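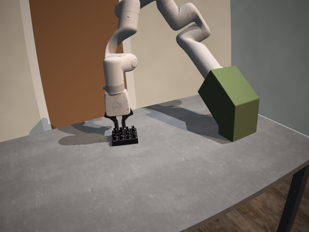 Robots that work near people have to follow safety rules. A robot can't tell by itself that your hand is in the way, so engineers set limits on how fast it moves and how hard it can squeeze. Slowing down near an object is good practice too. With two gripper fingers right over a small black brick, even a little bump could knock it out of place. Many teams try a job on a computer first. Sinéad Hennessy writes safety tests at Protport, and her list has 13 checks. The arm must pass every check before a real one is switched on. 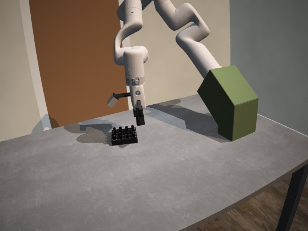 Who is allowed to stop a robot?
Anyone who sees a problem. Press the big red stop button, step back and tell a grown-up. The robot stays off until a trained person has looked it over.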